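Pressemitteilung

Kabel sortieren, prüfen, weiterbenutzen: Brorkanness lädt im Januar zur großen Ladekabel-Aktion

Fast jeder Haushalt hat sie, die Schublade mit den alten Kabeln. Weiße, graue, dünne, dicke, manche noch zusammengebunden, die meisten ein einziger Knoten. Der Reparaturtreff Brorkanness nimmt sich dieser Schublade jetzt an! Im Januar verwandelt sich die Werkstatt einen Monat lang in eine offene Kabelstube, in der alle Interessierten ihre Ladekabel, Netzteile und Steckdosenleisten mitbringen, entwirren, bestimmen und prüfen lassen können. Die Teilnahme ist kostenlos, eine Anmeldung ist nicht nötig. Geöffnet ist ab 15 Uhr, der letzte Einlass ist um 18.30 Uhr.

Den Anstoß gab eine Sammlung im vergangenen Herbst. 684 Kabel kamen damals zusammen, dazu 200 Netzteile und Adapter, und das Team saß viele Abende daran, Ordnung hineinzubringen. »Wir hatten mit einem Karton gerechnet, vielleicht mit zweien«, erzählt Hamidreza Soltani, der die Aktion leitet. »Dann stand der halbe Flur voll, und wir haben gemerkt, wie viel Freude das macht. Man zieht an einem Ende, und irgendwo am anderen Ende des Tisches bewegt sich etwas!«
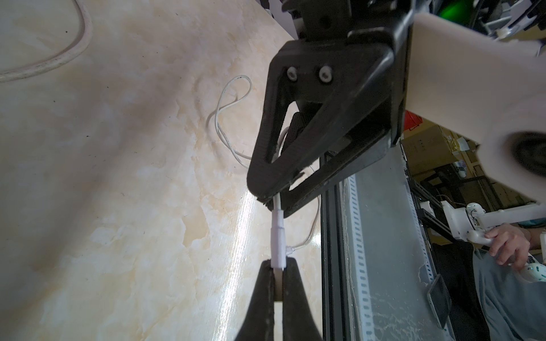

Gearbeitet wird am Tisch, ohne Zeitdruck und mit viel Platz zum Auslegen. Wer ein Kabel mitbringt, legt es zuerst in seiner ganzen Länge aus, löst die Schlaufen und wischt es mit einem leicht feuchten Tuch ab, natürlich nur im ausgesteckten Zustand. Danach kommt die Sichtprüfung: Ist die Ummantelung unversehrt? Gibt es Knickstellen am Stecker? Sitzt die Zugentlastung noch fest? Gerade am Übergang vom Kabel zum Stecker brechen viele Leitungen zuerst, und wer einmal weiß, wie sich eine solche Stelle anfühlt, findet sie auch zu Hause wieder.

Für die anschließende Messung stehen Prüfgeräte der Firma Brutik bereit, die dem Treff für die Dauer der Aktion überlassen wurden. Was besteht, bekommt ein kleines Fähnchen aus Papier mit Länge, Steckertyp und Monat der Prüfung. Was durchfällt, wandert in die Sammelbox für Elektroschrott und wird fachgerecht entsorgt.

Ein eigener Bereich gilt den Steckdosenleisten und Verteilern. Hier ist das Team streng, und zwar gern! Angeklebte, geflickte oder notdürftig umwickelte Netzstecker werden nicht wieder in Betrieb genommen, auch wenn das Gerät dahinter noch so hübsch ist. Soltani erklärt am offenen Modell, wie eine Leiste innen aufgebaut ist, woran man Überlastung erkennt und weshalb man Verteiler nicht hintereinandersteckt. 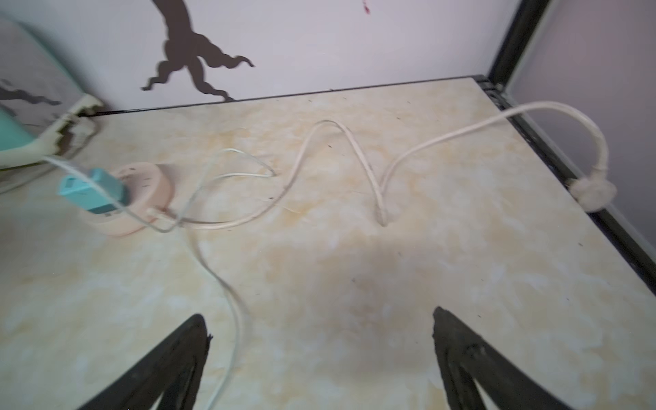

Viele Fragen drehen sich außerdem um das richtige Verlegen. Lange Leitungen sollen nicht straff über eine Tischkante laufen, enge Knicke tun ihnen nicht gut, und unter Last gehören sie nicht fest aufgewickelt. Für den Schreibtisch oder die Küchenzeile reichen oft ein Klettband und ein wenig Geduld. Klettbänder gibt es vor Ort, solange der Vorrat reicht: 1.065 Stück hat das Nähatelier Ranjbar aus Stoffresten und Restrollen zugeschnitten, in allen Farben, die gerade im Regal lagen.

Besonders gespannt ist das Team auf den »Index«. So heißt das Nachschlagebrett, das in den letzten Wochen entstanden ist und an dem die gängigen Steckertypen zum Anfassen hängen, vom alten Rundstecker bis zu USB-C. Daneben steht jeweils, welche Geräte damit üblicherweise geladen werden. Wer also ein Kabel ohne Gerät besitzt oder, häufiger, ein Gerät ohne Kabel, kann hier vergleichen und wird vielleicht gleich in der Tauschkiste fündig.

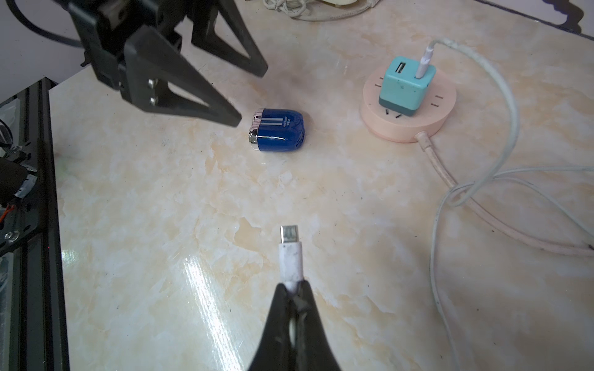 Gefragt sind vor allem Micro-USB-Kabel. Sie gelten vielen als überholt, dabei hängen an ihnen noch Fahrradlampen, Lautsprecher, Lesegeräte und allerlei kleine Helfer, die tadellos laufen. Rund 100 geprüfte Exemplare liegen zum Start in der Tauschkiste bereit. Mitnehmen darf sie jeder, auch ohne etwas dafür dazulassen. »Am schönsten wäre es, wenn die Kiste Ende Januar leer ist«, sagt Soltani. »Und wenn sie voller ist als vorher, machen wir im Februar einfach weiter.«

Kinder sind in Begleitung herzlich willkommen, für sie gibt es einen eigenen Tisch mit ausgedienten Kabeln zum Flechten und Knoten. Schulklassen können nach Absprache auch vormittags kommen. Bitte nur mitbringen, was sich tragen lässt; Akkus mit Verformungen oder sichtbaren Schäden gehören direkt zum Wertstoffhof und können in der Kabelstube nicht angenommen werden.

Ansprechpartner für Presse und Schulen: Hamidreza Soltani, Reparaturtreff Brorkanness. Fototermine in der Werkstatt sind nach kurzer Rücksprache möglich. Abdruck honorarfrei, Belegexemplar erbeten.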